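Teaching Kitchen at Poseo: Frequently Asked Questions

Thank you so much for your interest in spending time with our robots! We get a lot of the same questions from new demonstrators, so Rakiya Usman and Suleiman Tijani sat down and wrote out the answers the way they give them on the phone, which means some of them wander a bit.

What does a demonstrator do, exactly?

You show the robot how a small household job is done, and you do it through the robot's own arms. You stand at the control station, move a pair of handles, and the arms in the kitchen follow along. Each run is called a demonstration, and we save the arm movements together with the camera views so the robot can learn from them later.

Do I need any experience?

None at all. Some of our steadiest demonstrators came to us from catering or sewing, and they did beautifully. If you can be patient with yourself for an afternoon, you'll be fine.

What kinds of jobs will I be showing?

Mostly the little things people do at a kitchen counter: picking something up, setting it down somewhere sensible, putting things away. We start everyone at the sink counter in our Fillville kitchen and move on to the Dakham room once you feel at home with the handles.

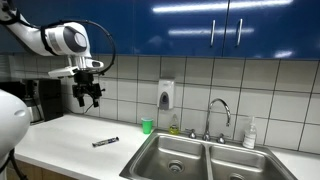
Please don't worry about being fast. A calm, even motion teaches the robot a good deal more than a quick one with a wobble in the middle, and we'd much prefer that you pause and think than lunge for something and have to chase it across the counter.

How long is a session?

A session is 60 minutes, with a break whenever you'd like one. We ask new people to sign up for 8 sessions, because the first couple are really just for getting comfortable (everybody overshoots at first, Suleiman included, and he'll happily tell you so).

How close to the counter should I bring the gripper?

Come down slowly, with the fingers pointing straight at the surface, and slow down again for the last little bit. Your hands can't feel the counter through our handles, so your eyes have to do that work.
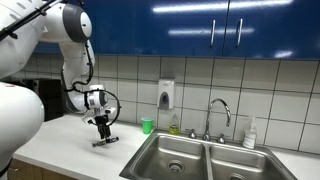
Working low over the counter, to the left of the sink.

What if I drop something or miss the grasp?

Keep going if you can! Open the fingers, back up, and try again. Recoveries are useful to us and we label them separately in Eze, our recording software. If you'd like to throw a run out, tell the person on shift and they'll mark it.

Can I see what the gripper sees?

Yes, there's a wrist view on the screen beside the main one, and it's a wonderful help when you're lining up the fingers on something narrow. Things may look upside down in it, and that takes a little getting used to.

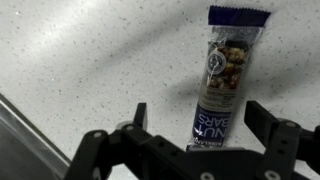 Wrist view: a nut bar between the open fingertips.

How do I sign up?

Write to Rakiya through the contact form and tell her which afternoons suit you. The next group starts Mon 5 April, and there will be another in August.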